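Section 4. Setting Up Descaling and Water Hardness

Applies to Vultance countertop kettles and drip brewers with the Protomia water menu.

Read this section before the first brew. The factory setting assumes very hard water, and in our opinion it assumes too much. A machine left on that setting will ask to be descaled far more often than most kitchens need, and every descale uses up a packet of powder that somebody has to buy. Set the hardness yourself and ignore the quick-start card on this point.

4.1 Test your water

1. Run the cold tap for a minute.
2. Fill a clean cup from the tap. Do not use water from a filter jug unless you plan to fill the machine from the jug every time.
3. Dip one test strip for a single second and shake off the drops.
4. Wait one minute and compare the strip with the chart on the envelope.
5. Write the result inside the cover of this manual.

Note: Strips go stale. If the envelope has been open since last April, throw it out. A stale strip usually reads soft, and you will believe it because that is the answer you wanted.

Note: Your water supplier may publish a hardness figure for your area. Treat it with some caution. It is often an average across several sources, and your street may get its water from only one of them.

4.2 Enter the hardness level

1. Plug in the machine and leave the tank empty.
2. Hold the Menu button until the display shows H.
3. Press Plus or Minus to reach the level that matches your strip.
4. Hold Menu again until you hear two beeps.

If you hear one beep, the setting was not saved. Start again from step 2.

The display also offers a level marked Auto. We can't recommend it. Auto counts brews and knows nothing at all about your water. In our own trial it called for descaling after 104 brews with soft water and after 104 brews with hard water.

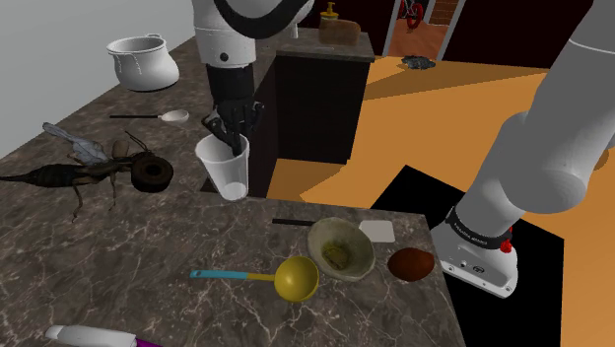

Ewan Yule wrote in to say that we are too hard on Auto. He has left his brewer on it for two years, descales when the light comes on, and has never had a slow brew or a chalky cup. He would sooner waste a packet now and then than trust himself to remember a strip test.

That is a fair point for anyone who knows they will skip the test. Auto is better than no setting. If your water is very hard, though, 104 brews is too long to wait, and a light that hasn't come on proves nothing about the heater.

4.3 Descale

CAUTION: Unplug the machine and let it cool for an hour before adding any descaler to the tank.

CAUTION: Never mix descaler with bleach or any other cleaner.

1. Take out the filter basket and any water filter.
2. Dissolve one packet of descaler in a full tank of cold water.
3. Put an empty jug under the outlet. It must hold the full tank.
4. Plug in the machine, then press Menu and Brew together. The cycle takes 12 minutes and stops twice on the way. Leave it alone while it is stopped.
5. Empty the jug into the sink.
6. Rinse the tank, fill it with fresh water, and run a plain brew. Do this twice.
7. Put the basket and filter back.

Note: The display may say DONE after the first rinse. Run the second one anyway. Jana Schwerdtfeger tested the rinse water for this edition and could still taste acid after one pass.

4.4 Vinegar, magnets, and other advice

Vinegar does remove scale. It is slow, it is hard on rubber seals, and the smell stays in the tank through several brews. Use it only if you have run out of powder.

Magnetic clips, such as the Zolline collar, are sold with the claim that they stop scale from forming. We fitted one to a test machine and descaled it on the same schedule as a machine without one. We saw no difference in the scale that came out. If you already own a clip it will do no harm, but do not raise your descaling interval on the strength of it.

Grønli filter cartridges do lower the hardness reading while they are fresh. Retest with a strip after fitting one, and again a month later, before you change the level in 4.2.

4.5 If the light stays on

1. Check that you ran the whole cycle. Unplugging partway through does not reset the counter.
2. Hold Menu and Minus together for five seconds.
3. If the light is still on, run the cycle once more with plain water.

If that fails, see Section 9 for service contacts.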